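Restside Bench Guarding Kit for Tabletop Arms

Product page, revised 16th March

The Restside kit is a clear guard and post set for small robot arms working over a countertop or bench. It is meant for labs and test kitchens where people load and clear the work area by hand between runs.

The kit ships with the guard lip, fasteners, corner posts, a stop button with bracket, and a printed rule card. Replacement parts are sold under the Drirham name and fit all benches made after December. Order code 133.

The rule card covers everyday practice. Keep hands outside the guard whenever the arm has power. Press stop before you reach in, even to straighten a towel. Set cookware and props down before the arm is enabled, and keep handles clear of the gripper's path. Run new motions at reduced speed first.

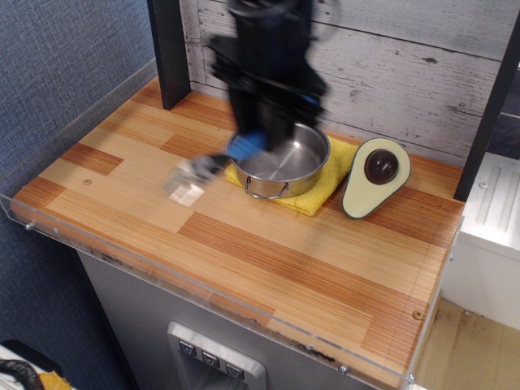

Drandutico wrote that the rule about reaching in was the hardest to keep on their benches, and asked whether a low guard is enough on its own. It is not. A low lip helps keep items on the bench and marks the boundary, but it will not stop an arm or a person. Your own risk assessment decides what else is needed, such as a light curtain or a full enclosure.

Check the fasteners every 2 weeks and replace the guard if it is cracked. Wipe with a soft cloth and mild soap. Solvents will cloud the plastic.

Warranty: 5 years on posts, 2 years on the guard and stop button.

Spare rule cards are free with any order.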